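Jinlong Xu keeps his price alerts in a spiral notebook. He has tried the apps. He wrote one of the apps. The notebook, he says, has never sent him a coupon for cat litter.

We met at a coffee counter in Wulville, two doors down from the phone shop where he worked for 5 years before he started Dukel, a small site that records what phones and tablets cost online and, more to the point, what they cost last week. The site has no staff besides Xu and a part-time developer in another time zone. It has a gray background and one font. He describes the design as "finished."

Dukel began with a tablet. In May of last year Xu wanted a cheap one for his mother, and a store called Nzioka had the model he liked at 88 dollars off. A banner told him to hurry. He hurried. The next morning the same tablet was still 88 dollars off, and the banner was still telling people to hurry, with a fresh clock.

"I wasn't even mad," he says. "I'd stood in a shop and said 'last one' with a stack of them behind me. I just wanted to see how long they'd keep it up."

They kept it up for 17 days. Then the discount ended, the list price dropped to meet it, and a new discount began on top of that. Xu wrote all of it down, which is how the notebook got going, and put a table online so his cousin would stop calling to ask.

Today the site follows 517 products. I asked why not more. "Because I have to look at them," he said, and ate half of my muffin.

What he has learned is mostly about list prices. The crossed-out number beside the sale number is, in his view, the most creative writing on the internet. A phone made by Elten, a budget brand he has a soft spot for, has been listed at three different "original" prices in one month by one seller. The price you would pay never moved. Only the size of your good luck did.

"People tell me they saved sixty bucks," he says. "Sixty from what? They go quiet. Then they get annoyed with me, and I'm the one who told them for free."

He is not above it himself. His own phone, an Elten with a chipped corner, was bought at two in the morning during something called a Flash Weekend. He paid nine dollars more than it cost the Thursday before. This is on the site, in the table, with a small asterisk that leads to the word "me."

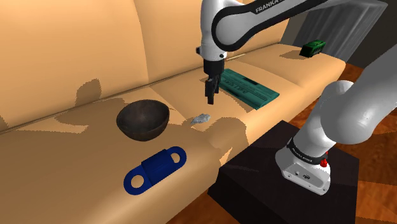 *A simulated Franka arm above a tan sofa, with a teal-green book on the cushion.*

Sellers do write to him. Some ask politely to be added. Nzioka's marketing department once asked him to be removed, then wrote again two weeks later to ask whether he would like to be an affiliate. He has both emails printed and taped inside the notebook's back cover, facing each other.

He turned down the affiliate money, though he took a while about it. "I'd love to say I'm a man of principle. I did the math and it came to a sandwich a month. If it had been a car, you and I might be having a different talk."

The site is paid for by a tip button and by repair work he does in the evenings. Cracked screens, mostly, and charging ports full of lint. He likes the lint. It's the only part of the business, he says, where the problem is exactly what it looks like.

I asked for advice, since readers expect some. He sighed the way a dentist sighs. Put the thing in the cart and leave it there a week. Check what it costs at two other places, including shipping, "because shipping is where they hide the body." Ignore anything with a clock on it. If the seller's return page takes more than a minute to find, assume it was put there by someone who didn't want visitors.

And his mother's tablet?

"She uses it as a tray," Xu says. "For tea. She says it's a very good size."

He wrote down the price of the coffee on his way out. It had gone up a quarter.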